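Clallow Spelling Desk – User Manual
Section 2: Setting up a word list

Print this section | E-mail this section

A word list must be loaded before the first spelling round can be run. Clallow accepts plain text files and lists exported from Kokalov. Each list holds up to 51 words.

2.1 Loading a list

1. Open the Lists tab and select New.
2. Type a name for the list. Names may be up to 39 characters long, including spaces.
3. Select Import and choose the file. Each word must be on its own line.
4. Check the language setting. The default is English (US). "Colour" and "grey" are flagged under this setting but not removed.
5. Select Save.

Note: Words that differ only in capital letters are treated as duplicates. The first entry is kept.

Caution: Importing a file into an existing list replaces every word in it. Export a copy first.

2.2 Marking accepted variants

Some words have more than one correct spelling, such as "judgment" and "judgement". To accept both:

1. Select the word in the list.
2. Select Add Variant and type the second spelling.
3. Repeat for any other variant.
4. Select Apply.

Variants are scored as correct but do not appear on the answer sheet unless Show Variants is on.

2.3 Preparing the speller's position

1. Set one chair facing the reader's desk.
2. Place the microphone within reach of the chair and run the sound check.
3. Read two words aloud from the Taltonbridge practice list – these are not scored.

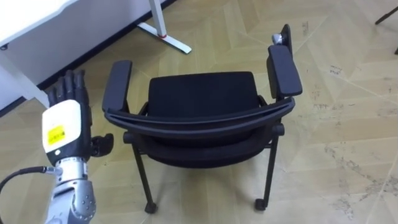
Fig. 2. Chair, seen from behind.

4. Select Start Round.

If a word is misheard, press Repeat. The timer stops until the word has been read again. For timer settings, see Section 3.

This site uses cookies to remember your manual language. Accept | Settings

Get manual updates by e-mail: subscribe to the Niazi newsletter.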